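Stisetti Torner dry bag rucksack: a season and a half on the water

I bought the Torner last June after my old roll-top finally split along the seam, halfway through a weekend of dinghy sailing at Buren. Everything in it got soaked, including my only dry jumper, and I drove home in a borrowed fleece two sizes too small. So I was quite ready to spend a bit more on the next one, and I'm so glad I did!

It's a rucksack and a dry bag in one, with proper padded straps and a roll-top that clips down at both sides. Mine is the bigger size in dark green. I've used it for club racing, for pottering about in a friend's open canoe, and for one very wet camping trip where it sat in the bottom of the boat in a puddle for most of the afternoon. My sleeping bag came out bone dry. I checked it twice because I didn't quite believe it.

The straps are the best bit for me. Most dry bags I've owned have had thin webbing that cuts into your shoulders the moment you carry anything heavy, and the walk from our car park to the slipway is a good 300 metres, uphill on the way back. With the Torner I can put in my wetsuit, boots, flask and towel and hardly notice (well, I notice the wetsuit on the way back).

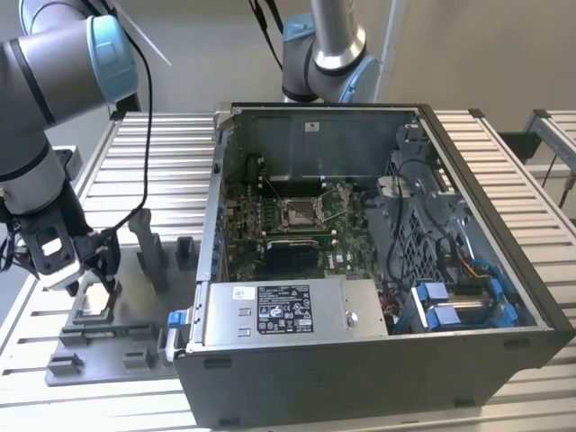 The buckles deserve a paragraph of their own, as I've broken so many on other bags. These are chunky and easy to find by feel, and you can work them in thick neoprene gloves, when your own fingers have about as much finesse as a pair of tongs. The strap adjusters are just as friendly. I can tighten the chest strap with one hand while holding the boat with the other, and after all this time nothing has cracked or gone stiff with salt. I do rinse it under the tap when I get home, most weeks anyway.

There are a few niggles. The front pocket is only splashproof, so don't put your phone in it. The inside is one big hole with no divider, and my car keys always end up at the very bottom under the damp things. I now clip them to the little loop near the top, which took me 4 outings to find. And the side carry handle is a touch short if you've got big hands.

I did look at the Tamiru before buying, and it's a nice bag – lighter, and it folds down smaller – but the shoulder straps felt skimpy when I tried it on in the shop. For canoe touring it might suit you better. For lugging wet kit back and forth to a dinghy park every week, I'd have the Torner every time, and I'm already eyeing up the smaller one for my sandwiches and camera.

Reviewed April 1, 2024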